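Kavia Kartenset »Wer tut hier was?«
Grammatikkarten für Deutsch ab Niveau A2

Wortstellung war bei mir im Kurs immer der Punkt, an dem die Gesichter lang wurden. Also habe ich angefangen, Sätze zu zerschneiden — erst mit der Küchenschere auf buntem Papier, inzwischen lasse ich richtige Karten drucken, und ich freue mich jedes Mal wie ein Kind, wenn ein neuer Karton kommt!

Im Set stecken Karten für Subjekt, Verb, Objekt und Angaben, dazu 14 trennbare Verben (ja, »aufhören« ist dabei, das habt ihr euch oft genug gewünscht). Das Verb ist auf zwei Karten verteilt, damit man die Satzklammer legen und auch wieder auseinanderziehen kann.
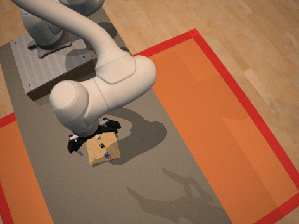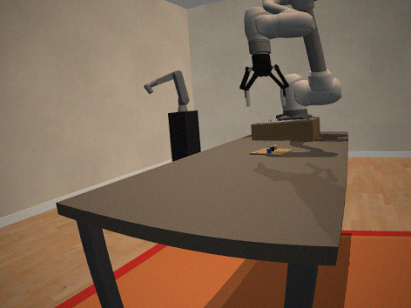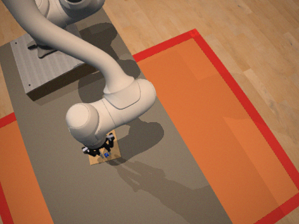
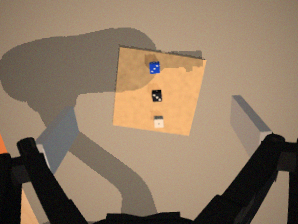

Nawal Bouazza schrieb mir, sie lege in ihrer Gruppe zuerst nur die beiden Verbteile hin und lasse den Rest von den Teilnehmenden füllen. Nach 30 Minuten wolle niemand in die Pause, nur die Nebensätze kämen ihr noch etwas zu kurz. Da hat sie recht, und deshalb gibt es ab Juli ein Ergänzungsset mit weil, dass, obwohl und den ganzen anderen Kandidaten, die das Verb nach hinten schieben.

Gut zu wissen:
Gruppengröße: bis 12 Personen
Karton: matt, mit Bleistift beschreibbar
Begleitheft: 10 Spielideen, Lösungen hinten
Passt zu: Kavia Satzleiste

Wer das alte Set noch hat, kann es weiter benutzen, die Farben sind gleich geblieben (Verben rot, Subjekte blau). Fehlt euch eine Karte? Schreibt mir einfach, einzelne Karten lege ich gern der nächsten Bestellung bei.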